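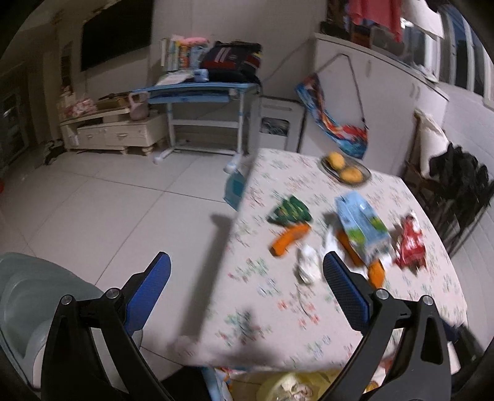

Fig. 1. Dining table, groceries out, before sorting. Floral cloth, fruit dish at far end.

Unpacking and putting away: where do the groceries go first?
Student project report, home organization module
26/07/2023

Background
Our group looked at what happens between the shopping bag and the cupboard. Most households we asked put everything on one table first and sort after. We wanted to know if that first pile slows people down or helps. Drimik group did cooking, Wilberg group did laundry, we got groceries.

Setting
Flat in a building from 1911, tiled room, one rectangular table with a cloth on it. Cloth stayed on for all sessions, it is the one used every day there. Fruit has a fixed place in the oval dish so we left that alone.

Method
13 sessions. Same kind of shopping each time — carrots, green vegetables, a carton, one or two packages. Items put down in no special order. Then sorted into three places: fridge, dry shelf, trash. Time taken from first item touched to table clear (dish not counted as an item). Notes by hand, typed up same evening.

What we saw
Vegetables get spread out. In Fig. 1 the greens are together but the carrots are not, one is beside the carton and partly hidden by it. This came up again and again, small things end up behind or under bigger ones and get picked up last. Slowest session was 158 seconds, a carrot was missed twice.

Wrapping is the other problem. White sheet and crumpled bundle in among the food, and people stop to check if something is inside. With the yellow bag open just below the table edge the scraps went straight in. Sessions with the bag across the room were slower, up to 80 seconds of walking back and forth in total. We did not expect that much.

Red package was never a problem — bright, easy to see, went to the shelf early everytime.

Problems
Two sessions not timed properly, stopwatch started late. Left them in the notes but not in the comparison. Also the sorters knew the room already, should of used new people for half.

Next
Repeat in August with a smaller table. Try wrapping off first, then food. Bag position to be marked with tape on the tiles. Kjærgaard group wants our timing sheet, still needs cleaning up.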